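Ticket 1198
Product: Akgül two-finger hand-held gripper
Site: Bodetti, soft goods station
Opened: 2020-05-19
Priority: 2
Status: Monitoring

Problem as reported

Left finger stops short of full close when the trigger is pulled at normal speed. Right finger closes fully. The cloth slips out on the left side during the lift. No error shown on the handle display. The logger records a completed grasp each time, so the bad episodes are not flagged and have to be found by hand.

Fault first noticed at episode 333 of the current folding set. Firmware is build 729, installed the day before. Pads were not changed between the last good session and the first bad one.

Steps taken

Power cycled the handle and repeated the close test with nothing between the pads. Fault still present. Re-ran zero calibration from the Cestisent utility. The utility reported a pass, but the left finger again stopped short.

Swapped the left and right pads. The fault stayed on the left, so the pads are ruled out. Checked the screws on both finger housings; all at the specified torque. Pulled the trigger very slowly and the left finger closed all the way. At normal speed it did not. Rolled firmware back one build and saw no change.

Next test was with material. One white cloth, loosely folded, on the grey fabric surface, gripper brought in from the near side with the fingers open.
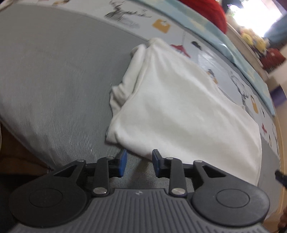 Grirberg replied that a pass from the zero calibration only confirms the open position and says nothing about travel under load. They asked for the closing current on each finger at slow and normal trigger speed, and wanted to know if the left linkage had ever been taken apart. They also said to stop using the unit for recording until the readings were in.

Readings sent the same afternoon. At slow speed the two fingers draw the same current. At normal speed the left finger hits the current limit before the end of travel and the controller treats this as contact. That explains the completed grasp in the log. Service record shows the left linkage was opened once for cleaning, with no note of which grease was used.

Cause

Drag in the left linkage. Grirberg had us remove the outer link and look at the bushing. The grease was thick and had lint packed into it. With the bushing cleaned and the link refitted dry, the finger closed fully at normal speed.

Fix

Both linkages cleaned and regreased with the type listed in the Akgül manual. Firmware returned to build 729. Zero calibration repeated, followed by a full close test at slow and normal speed. Both fingers reach end of travel.

Open items

Episodes from 333 onward to be reviewed and the failed grasps relabeled. Request sent to Cestisent to log the finger position at contact, so that a short close can be told apart from a real grasp. Linkage inspection added to the July service. Ticket stays open until the review is done.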